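Friesen White Worktable
From the Fletoneck range for sewing rooms, laundry rooms and busy kitchens

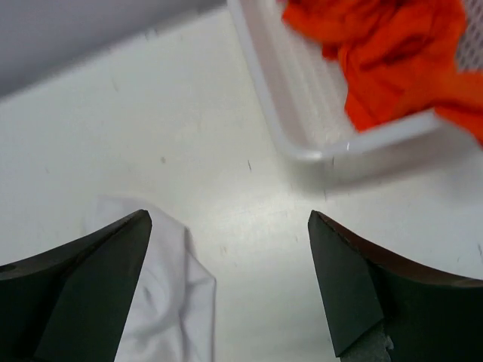
We have been selling tables for a good while now, and if there is one thing customers write to us about more than any other, it's wanting a plain white top with nothing fancy going on. No pattern, no printed grid, no fake grain, just a calm, pale surface where you can lay out your work and see what you're doing. The Friesen is our answer to all those letters (and there have been plenty of them!), and we're very fond of it.

It started out as a folding table, really. One of our regular customers wanted somewhere to fold dish towels and napkins that wasn't the end of the bed, and we lent out an early version for the month of March to see how it got on. It came back with a long list of notes, most of them kind, and the table we sell today owes a great deal to that list. The corners are softer than they were, the legs sit a little farther back so you don't catch your toes, and the top is a touch deeper, which gives you room to smooth a cloth flat and still have a stack going beside it.

The top

The top is a warm white, and we picked it after living with several others in our own workroom. A very bright white looks wonderful in the store and then glares at you under a lamp every evening. With this one, even a white napkin or a pillowcase shows up against the table, so you aren't patting around trying to find the edge of the thing. People who sew with white cotton have told us this matters to them more than the size or the price, and we were so pleased to hear it.

The finish is smooth and wipes down with a damp cloth and a drop of dish soap. Please don't use scouring powder on it. For ink or beet juice, or whatever else has landed on it, our Tokonia surface cleaner does a nice job, and a small bottle lasts most homes a long time. Always put a pad or a thick towel down before you iron. The top will put up with a warm mug but it won't forgive a hot iron.

Size and fit

The top measures 100 cm long by 80 cm deep. It carries some 440 pounds when the load is spread out evenly, so a sewing machine, a heap of curtains and both your elbows are no trouble at all. Two people can put it together comfortably, and one patient person can do it too, if you lay the top face down on a blanket first and tighten the leg bolts only after all of them are in. The feet screw in and out a little for floors that aren't quite level (ours certainly isn't).

What comes in the box

Table top
Legs and leg bolts
Hex key
Adjustable feet
2 cotton wiping cloths, white

The cloths are a small extra we started packing with the table last year. They're soft, they go in the wash with everything else, and they crumple up happily in a drawer. If you'd like more of them, they're sold separately under Kitchen Linens.

Goes well with

The Kandomitz rolling drawer unit slides underneath and holds thread, scissors, clothespins or baking things, depending on the room. It comes in the same white. Many customers order the two together, and when you do, we send them out on the same truck so you only have to be home once.

Delivery and returns

Tables go out flat in one carton. Give the top a good look as soon as you open it, and if you find a chip or a scratch, write to us with your order number and we'll send another top. Returns are fine as long as the table hasn't been put together. Keep the carton until you're sure.

Page last updated 17 Jul 2018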